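Wurkwood White Serving and Draining Tray

Product code 682
Supplied by Ernon Kitchen and Table

A plain white plastic tray with a low raised rim, made for carrying mugs to the table and for standing them on after washing up. It is sold on its own or with a mixed set of ceramic mugs.

The Wurkwood tray is a simple rectangle with a smooth surface. There is no pattern, no ribbing and no lettering on the upper face. We chose a flat base because most of our customers use the same tray for several jobs: draining in the morning, serving in the afternoon, and storage on a shelf or worktop for the rest of the time. A ribbed drainer is better at letting water run away, but cups with a narrow foot tend to rock on it.

The rim is slightly raised on all sides. It stops a mug from sliding off when the tray is carried and it holds back small drips. It will not hold a large amount of water, so very wet mugs should be shaken over the sink first or stood on a folded tea towel laid inside the tray.

Mixed mugs

The mixed mug set is put together from several ranges, so shapes and colours vary. There are rounded mugs and six-sided ones, some glossy and some with a raised or dimpled texture. Each set is packed by hand at our Paiva warehouse. We can't take requests for single colours within a mixed set, but most colours can be bought one at a time from the Drarnico range page.

Glazes are fired in batches and the shade can differ a little from one delivery to the next. If you are adding to mugs you already own, tell us when you bought them and we will try to match the batch.
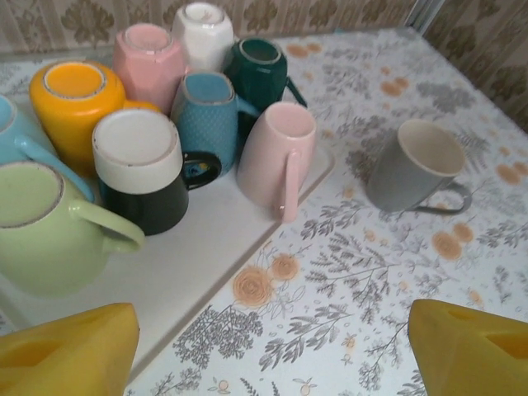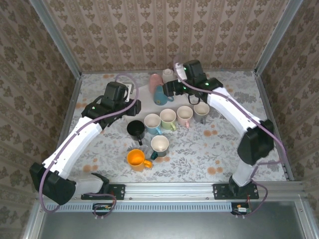
Mugs in assorted colours on a floral tablecloth.

Can I leave mugs upside down on the tray overnight?
They can stay there as long as you like, but a mug turned over on a flat surface traps damp air and may still be wet inside in the morning. Put a cloth underneath, or turn the mugs the right way up once the outsides are dry.

Using the tray

Mugs with handles take up more room than people expect. Set the largest ones down first, with the handles pointing the same way, and fit the smaller ones into the gaps. Six-sided mugs sit well side by side with their flat faces together. Leave enough space to lift each mug without knocking the next one, as most chips happen at the rim.

Carry the tray with both hands, one on each short side. Please do not stack a second loaded tray on top of the first. Empty trays can be stacked up to seven high.

Tea and coffee marks come off with warm water and washing-up liquid. For older stains, leave a paste of bicarbonate of soda on the mark for an hour and rinse. Scouring pads will dull the surface and should be kept away from it. The tray is not suitable for use in an oven or on a hob, and hot pans should not be put down on it.

Customer comments

"Bought one for home and then another for the staff kitchen. Easy to wipe and it fits on top of the fridge. I would have liked a slightly deeper rim." — Thaís Queiroz

"Good tray. The mugs arrived well wrapped. One had a small mark in the glaze and was replaced within four days." — Rogério Peixoto

Orders and returns

Trays are sent flat in a cardboard sleeve. Mugs travel in a separate box with card dividers, so the two parts of an order may arrive on different days. Check the mugs as you unpack them and let us know about any breakages within 7 days, with the product code and your order number.

Unused items can be returned in their original packing. Cafés, offices and village halls can order in bulk — please use the trade form for anything over 4 trays. Our last production run was 3000 trays and the next is planned for October.

Page updated 13 July 2023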